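Projektbericht: Newsletter und Kundenbindung für einen kleinen Onlinehandel
Modul Digitales Marketing, betreut von Iñaki Prieto

Als wir uns im Seminar für ein Praxisprojekt entscheiden sollten, war unserer Gruppe ziemlich schnell klar, dass wir gern mit einem echten Betrieb arbeiten wollten, auch wenn das mehr Abstimmung bedeutet. Über einen Aushang kamen wir zu Villwood, einem kleinen Händler für Haushaltstextilien und Pflegezubehör, der seine Ware bis dahin fast nur über den eigenen Laden und ein bisschen über den Onlineshop verkauft hatte. Wir wurden dort sehr herzlich aufgenommen (es gab beim ersten Treffen sogar Kuchen!), und dafür möchten wir uns an dieser Stelle noch einmal ganz ausdrücklich bedanken.

Die Ausgangslage war schnell beschrieben: Villwood hatte 1.090 E-Mail-Adressen mit gültiger Einwilligung, verschickte aber nur zu Weihnachten einen Rundbrief. Unsere Aufgabe bestand darin, eine kleine Reihe von Newslettern zu planen, zu texten und auszuwerten. Für den Versand haben wir Moya benutzt, ein Programm, das wir schon aus dem zweiten Semester kannten und das uns die Einarbeitung sehr erleichtert hat.

Zuerst haben wir die Empfänger in zwei Gruppen geteilt: Stammkunden mit mehreren Bestellungen und alle übrigen. Aus beiden zogen wir eine Testgruppe von je 300 Adressen. Die eine bekam eine sachliche Betreffzeile mit dem Produktnamen, die andere eine Frage aus dem Alltag. Beim Texten haben wir viel länger diskutiert als geplant, vor allem über die Anrede, und sind am Ende beim »Sie« geblieben, weil es besser zum Ton im Laden passt. Die erste Ausgabe ging am 12. März hinaus und drehte sich um Tücher für Küche und Bad.
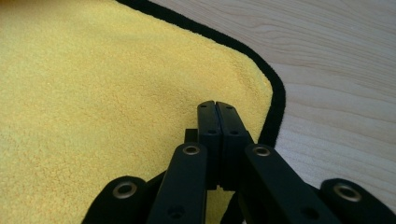 Abb. 1: Gelbes Mikrofasertuch mit schwarzer Einfassung

Ausgewertet haben wir Öffnungen, Klicks und Abmeldungen. Die Frage im Betreff wurde in beiden Gruppen häufiger geöffnet, bei den Klicks lagen die Varianten dagegen fast gleichauf. Insgesamt kamen über die erste Ausgabe 55 Bestellungen zustande, und darüber haben wir uns im Gruppenraum wirklich sehr gefreut. Etwas ratlos waren wir bei den Stammkunden, die sich öfter abmeldeten als die anderen. Vielleicht war ihnen der zweite Newsletter kurz danach schon zu viel.

Rückblickend hätten wir die Testgruppen früher festlegen und die Abmeldegründe gleich mit abfragen sollen. Auch unser Budget von 200 Euro war knapp, da ein Teil davon in die Vorlage für Mobilgeräte floss. Villwood möchte den Newsletter ab August alle sechs Wochen selbst verschicken. Die Textbausteine und eine Anleitung für Moya haben wir dafür als Anhang beigelegt.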